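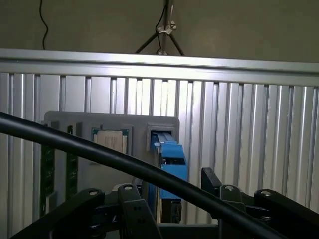 I bought the Melten folding workbench in December, after my neighbor Zofia Borkowska let me try hers for one weekend. I wanted a bench for small repairs at home, and I have not much place, so folding was the important point for me.

**Assembly.** It took me 27 minutes. The instruction has only drawings, and the drawing for step 4 shows the bolts from the wrong side. I had to take out two of them and begin this step again.

**Use.** The top is flat and does not move when I saw. The clamp is less good. It holds a thick board well, but a thin one slides if you press hard. I put a piece of old rubber inside and now it is better.

**Folding.** Easy with two hands. The lock is stiff and I pinched my finger once.

I also looked at the Ovadetti bench. It is heavier and has a drawer, but it does not fit behind my door.

I give it 4 stars of 5. I would buy it again, with a better clamp.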